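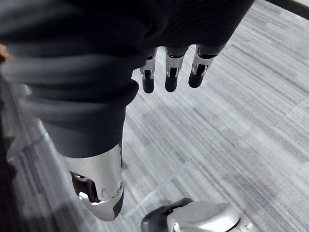
Grundach Opens Root-Zone Moisture Service to Private Tree Owners in Brestness

BRESTNESS, September 14, 2018 – Grundach, a tree and soil care contractor, will offer its Stelleo root-zone moisture service to homeowners, schools and property managers in Brestness starting in October. The service was previously available only under municipal planting contracts.

Stelleo measures soil moisture at two depths beneath newly planted and transplanted trees. Readings are taken inside the original root ball and again in the surrounding backfill. The two values often differ. A root ball grown in a bark-based nursery mix dries faster than the clay soil common in the district, and a tree can show drought stress while the ground a foot away is still damp.

Each monitored tree receives a pair of buried probes connected to a small logger at the base of the stake. The logger records a reading every hour and holds 14 days of data between downloads. Grundach staff collect the data on foot and adjust the watering schedule for each tree. 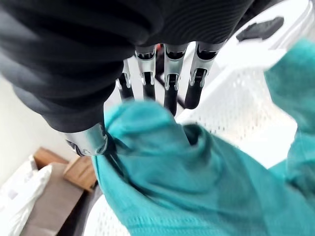

Watering is set by soil type, trunk diameter and time since planting. For trees in their first growing season, the standard application is 5 gallons per visit, delivered slowly at the edge of the root ball. Trees in compacted sites may receive smaller amounts more often, as water applied quickly to compacted soil runs off before it reaches the roots.

The service was developed during a planting contract on the Lodhi estate, where 517 trees were installed along access roads and parking areas. Of these, 300 were fitted with probes. The remainder were watered on a fixed weekly schedule. Grundach used the results to set the moisture thresholds now applied in Stelleo, with separate values for maple, linden, oak and hornbeam.

The Lodhi records also showed that overwatering was a frequent fault on the fixed schedule. Saturated soil limits the oxygen available to fine roots and can produce wilting and yellow leaves – symptoms that are easily mistaken for a lack of water.

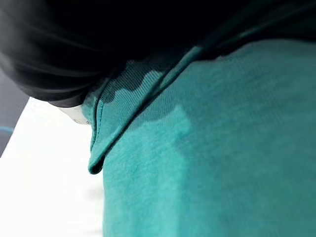

Before installation, a technician checks planting depth and the position of the root flare. Trees set too deep are reported to the owner, and correction is quoted separately. Mulch is pulled back from the trunk and leveled. Probes are not installed in containers, in raised beds under a foot deep or within the drip line of mature trees where digging could damage structural roots.

Owners receive a written report at the end of each month during the growing season. The report lists moisture readings by depth, water applied and any change to the schedule. Loggers are removed before the first hard freeze and reinstalled in spring, while the probes stay in the ground.
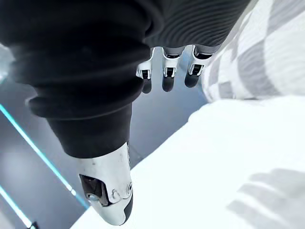
Robotic hand with its fingers pointing down, close view.

Bookings for fall planting sites are open now. Monitoring is sold by the season, and the price depends on the number of trees and travel distance. Pruning, removal and pest treatment are not included.

About Grundach
Grundach provides planting, soil testing and aftercare for young trees in Brestness and nearby towns.

Comments (3)

claysoil_gardener
Do the probes work in heavy clay? The cheap meter I bought reads "wet" all year no matter what.

Grundach office
Yes. They are calibrated to a soil sample from the site at installation.

mapleside
We have two lindens that went in last spring and one is dropping leaves already. Can you add monitoring to trees somebody else planted?

Contact: Grundach Press Office, Brestness | © 2018 Grundach. All rights reserved. | Back to top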